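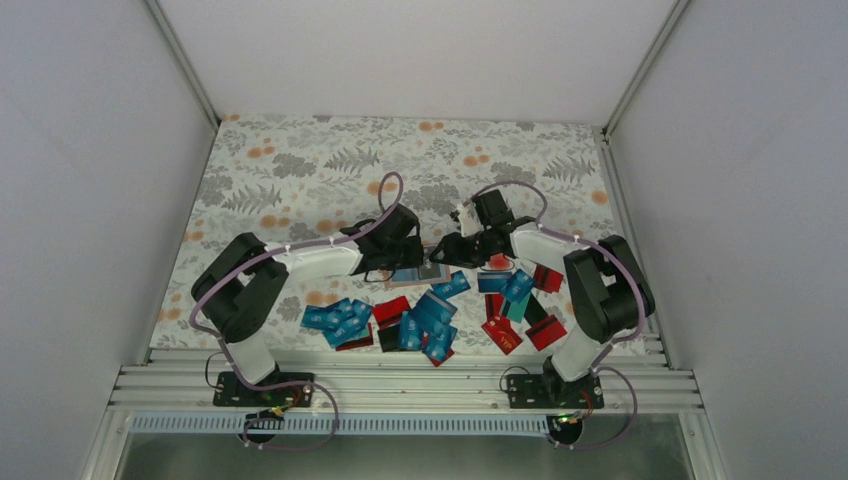 4.3 Mise en service du planificateur bimanuel : tâche de tri de cartes

La présente section s'applique au logiciel de commande Danari installé sur un poste à deux bras Cevia. Elle suppose que l'étalonnage des caméras décrit en 4.2 a été validé et que l'opérateur dispose des droits de niveau « configuration ».

Attention : les espaces de travail des deux bras se recouvrent au centre du tapis. Les pinces peuvent s'y trouver à très faible distance l'une de l'autre. Ne pas introduire les mains dans l'enceinte tant que l'état du contrôleur n'est pas « Arrêt sûr ».

4.3.1 Chargement de la scène

1. Ouvrir le menu Projet, puis sélectionner le modèle « Tri_cartes_2B ».
2. Vérifier que les repères de base gauche et droit sont tous deux rattachés au rail avant. Une inversion des repères provoque l'erreur 514 au premier déplacement.
3. Charger le modèle de collision de l'enceinte : parois latérales, paroi arrière, rail et plan de travail.
4. Activer l'option « Câbles souples » pour chaque bras. Les boucles de câble situées au-dessus des pinces sont alors intégrées au volume protégé.

Remarque : l'option « Câbles souples » allonge le temps de calcul. Elle ne doit pas être désactivée pour les trajectoires franchissant l'axe médian.

4.3.2 Réglage de la perception

5. Acquérir une image du tapis seul et l'enregistrer comme fond de référence. Les fonds à motifs répétés, tels que feuillages ou points de couleur, sont admis à condition que cette étape ait été effectuée.
6. Déposer les cartes en vrac entre les deux bras, puis lancer « Segmenter ».
7. Définir les classes par couleur dominante : bleu, rouge, gris. Pour les cartes rouges, cocher « Bande ou verso noir » ; à défaut, une même carte peut être segmentée en deux objets.
8. Contrôler les cartes superposées ou posées sur chant. Tout objet dont le score de confiance est inférieur à 71 doit être exclu de la file de saisie.

4.3.3 Attribution et coordination des bras

9. Dans l'onglet Planification, choisir le mode « Attribution dynamique ».
10. Fixer le délai maximal de planification à 2,000 s et la temporisation du verrou de zone centrale à 500 ms.
11. Exécuter la simulation complète. Le rapport ne doit signaler aucune intersection entre volumes protégés.
12. Lancer le cycle réel en vitesse réduite et maintenir le bouton de validation enfoncé jusqu'au retour des deux bras en position d'attente.

Attention : lorsque le verrou de zone centrale expire, les deux bras s'immobilisent sans ouvrir les pinces. Une carte peut rester tenue au bout des doigts. Utiliser la commande « Libérer » avant toute reprise.

Les journaux du planificateur Atmont sont conservés dans le répertoire du projet. En cas d'erreur persistante, les transmettre au support logiciel, à l'attention de Nadiia Didenko, avec le numéro de version du contrôleur.

Révision de la section : 2019-05-01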